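Computer teardown

Computer teardown (also PC stripping, desktop disassembly) is the taking apart of a desktop computer or small server into its parts. Done for repair, for reuse of parts, or before scrap. Needs few tools - mostly a cross-head screwdriver, a flat surface and some small trays for screws. Not the same as shredding, where the whole machine goes in at once and nothing is saved.

Overview

Office machines make up most of the supply. They come in batches, often the same model, so the second one goes faster than the first. Cases made for big offices tend to use clips and slides in place of screws, and the side panel usually lifts off with a latch. Home-built machines are slower. More screws, odd sizes, cable ties everywhere.

Before opening

Power cord out first, then hold the power button for a few seconds to drain what is left. Wrist strap if the parts are going to be used again. Drives with data on them are logged before anything else is touched, and many shops wont open a case until that is done.

Order of work

Side panel, drives, cables, memory, cooler, processor, board, power supply. This order is common but not fixed. Some people pull the power supply early to get its cables out of the way.

The processor sits under a metal plate held down by a lever. Lever is released, plate swings up, chip lifts straight out. On boards where the contact pins are in the socket and not on the chip, the bare socket is easy to ruin - one bent pin can be enough. A plastic cover should go back on if the board is to be sold.
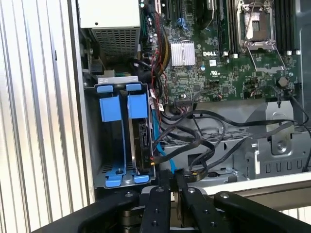

Inside of a Dell chassis, CPU socket open and no processor in it. Blue drive carriers at left.

Memory comes out by pushing down the latches at the slot ends. Hard drives may be screwed into a cage or held in plastic carriers, often brightly colored so the user can see what is meant to be pulled. Carriers are worth keeping with the case, as replacements for older models get hard to find.

Power supplies are removed whole. They are not opened in ordinary teardown, capacitors inside can hold a charge after unplugging.

Sorting

Parts go into 3 main streams: reuse, metal and board scrap. Heatsinks are sorted by metal, with aluminum and copper kept apart. Boards are graded, and a clean board with its socket intact goes for resale before scrap is considered. Loose cable is bagged by weight.

The Storkico workshop manual, written by Stamatia Tzanetos, gives 18 minutes as a fair time for one office desktop, sorting included. The Rallis depot works to the same figure and handles 1000 machines in a batch. Dranetti splits the job between 2 benches, one for drives only.

Common faults

Stripped screw heads. Front panel wires torn off the board header. Thermal paste gone hard, so the chip comes up stuck to the cooler - a gentle twist before lifting normaly frees it. Lost carriers.

See also

Hard drive wiping
Inia parts grading
Scrap metal sorting

Page last changed January 6, 2026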